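4. The jacket on the bed

4.1 Why a padded jacket

Advice on folding clothes is easy to find and hard to trust. Most of the guides we collected for this study claim a time for each kind of garment, and few of them say how the time was taken, on what surface, or by whom. The Drerkis home-care booklet is typical. It lists shirts, trousers, towels and "outerwear," gives one method for the last of these, and moves on. The method is to lay the coat flat, fold the sleeves in, fold in thirds, and press. It is shown on a bare table with what looks like a thin raincoat.

People in the homes we visited did not fold coats on bare tables. They folded them on beds, and the beds already had things on them. Of the 652 folding episodes in our set, the ones with padded jackets were the hardest to score under the Drerkis scheme, and we think the scheme is at fault more than the people. This section looks at one jacket on one bed in some detail. It is a single case and we do not want to lean on it too hard, but it shows most of the trouble we had with the rest.

The jacket is dark teal, quilted in narrow horizontal bands, with a front zipper. It was handled on a bed with a pink penguin-print cover and a large checkered pillow. The session was logged on a Wednesday as part of the Issa group of homes.

4.2 What counts as "laid flat"

The first step in every guide is the same: lay the garment flat. For a cotton shirt this is clear enough. For a puffer jacket we are not sure that the words mean anything. The padding has its own shape. When one band is pushed down, the next one comes up, and a sleeve that is straight at the shoulder may still lift at the cuff.

Our two scorers were told to mark a jacket as flat when the body and both sleeves rested on the surface. Figure 4 was the test case we gave them in training. One scorer marked it flat. The other did not, and pointed to the left sleeve. 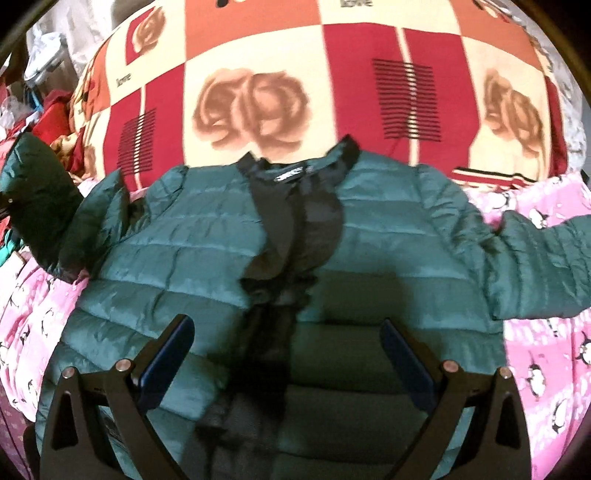 Figure 4. Jacket spread face-up on the bed. The right sleeve is stretched out; the left is bent upward.

We side with the second scorer on the wording of the rule and with the first on common sense. The body is open, the right sleeve is out to the side, and a person about to fold the jacket would hardly need more. The rule as written would send them back to deal with the left sleeve before doing anything else. Whether that would save any time later is a question the guides answer with confidence and without data.

The black strip down the front, where the zipper runs, raises a second doubt. The Plelter checklist, which we used for comparison, asks for the jacket to be zipped before folding "so that the front lies smooth." In the open position the strip is crumpled and wanders down the middle of the body. Closing it might help. It might also trap air between the front and back layers, and trapped air is the main reason a padded jacket will not stay folded. The checklist does not mention air at all.

We therefore dropped "flat" as a yes-or-no score and used "spread" in its place. A jacket is spread when the body is open to view and at least one sleeve is clear of it. This is a looser rule, and we accept the complaint that a looser rule will always bring scorers closer together. Agreement did improve. We can't say how much of that gain reflects better scoring and how much reflects a lower bar.

4.3 The surface underneath

A bed is a poor folding surface by the standard of the guides. It gives under the hand, and here it is covered with a printed quilt that can wrinkle along with the jacket. The usual claim is that soft surfaces make folding slower. We have seen this repeated in three places, each citing the next, and the chain ends at a Zorkora leaflet that gives no source.

We looked for signs of the problem and found fewer than expected. One real effect is on where the jacket ends up. On a table, people line a coat up with the table edge. On a bed they use whatever is in view, and in this home the obvious marker is the big pillow at the head. Scorers were asked to note whether the jacket lay lengthwise or across the bed, and whether it had a clear top end. When it lies lengthwise with the collar folded at the top, near the middle of the bed, both notes are easy to make. The zippered pockets help too, as they show which way the body runs even when the sleeves are hard to pick out.

The print of the quilt turned out to be useful in a way we had not planned. Penguins make good landmarks. A scorer who has to say whether the left side of the jacket moved between two moments can do so by checking which birds are showing. Plain bedding offers nothing of the kind, and our position scores in homes with plain bedding are worse. We mention this as a warning to anyone who compares homes on position: part of the difference is likely to be the sheets. 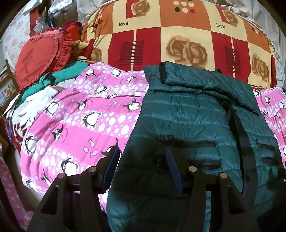 4.4 Folded, bunched or gathered

The guides have one word for the end state, "folded," and treat everything else as failure. In our notes this lumped together at least two states that people at home treat very differently. A bunched jacket is compact but has no clear edges. A gathered jacket has been drawn together by a grip at one point while the rest hangs or trails. Neither would pass in a shop. Either may be good enough for a shelf, a bag, or a move from the bed to a chair.

Figure 5 was scored as gathered. The fabric is held at one place, the upper edge rises in a rounded hump, and the lower part drops away. Under the Drerkis scheme it would score zero, the same as a jacket thrown on the floor.

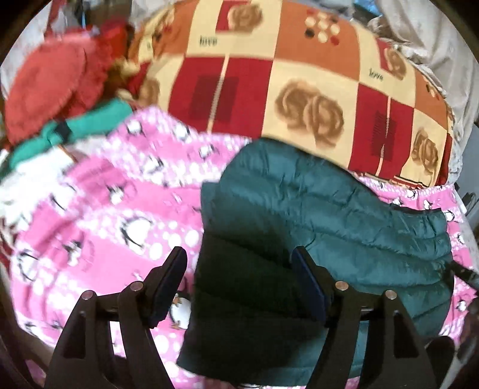 Figure 5. Jacket clamped at one point over the penguin-print blanket, with a hump along its upper edge. Scored as "gathered."

We find that hard to defend. The jacket has pink blanket to the left and to the right of it, its extent can be judged at a glance, and a scorer can at least say what is being held. What can't be said from a single still is what the hold is for. It could be the start of a fold, a shift to one side, or a lift. Early in the project we let scorers guess at intent, and their guesses followed the order in the guides: if the last step had been spreading, they wrote "start of first fold" almost every time. We took the intent column out. Anyone reusing the older files should ignore it.

There is also a color problem. The same jacket was written down as green, teal, blue-green and, in the shaded parts, black. None of these is careless. The shell has a sheen, and the low folds go very dark. But a search of the notes for "teal jacket" will miss a good part of the entries, and an early count of garments in this home came out too high for that reason. We now give each garment a number on first sight and leave color as a free comment.

4.5 Straps, buckles and other parts left out

Neither the Drerkis booklet nor the Plelter checklist mentions straps. Both treat a jacket as a body and two sleeves, with a zipper in one case. Yet small hard parts were behind many of the disputes between scorers. When a black strap with a buckle sticks up past the top edge of the jacket, partly tucked under the fabric, is the jacket's outline the fabric or the strap? Measured one way the bundle is compact. Measured the other way it has a loose end.

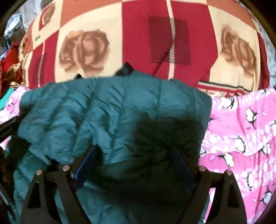 We settled on the fabric outline and logged hard parts in their own column. The choice is open to challenge. A loose strap can catch on things, and a person packing a bag may well care about it more than about a crease in the padding. Our reason was only that straps were hard to see against dark cloth and scorers missed them often. A measure that depends on a part people miss is a weak measure, but leaving the part out doesn't make it matter less.

The wrinkles gave us less trouble than we feared. We had planned to grade them on a scale of 7 levels and gave up after the first round. A quilted shell is wrinkled when it is new and wrinkled when it is neatly folded, and nothing in our notes suggests that scorers could tell a crease left by handling from one made by the stitching. The Zorkora leaflet does grade creases in "quilted outerwear." We tried its scale on 17 stills from this and other homes, and our two scorers agreed on so few of them that we did not go on.

4.6 What we keep from this case

Three changes were carried into the full scoring: "spread" in place of "flat," separate codes for bunched and gathered, and a column for hard parts. The intent column and the wrinkle scale are gone. Totals under the new codes are given in Section 5, along with the old Drerkis scores for readers who want to compare them, though we would not put much weight on the old scores for anything thicker than a shirt.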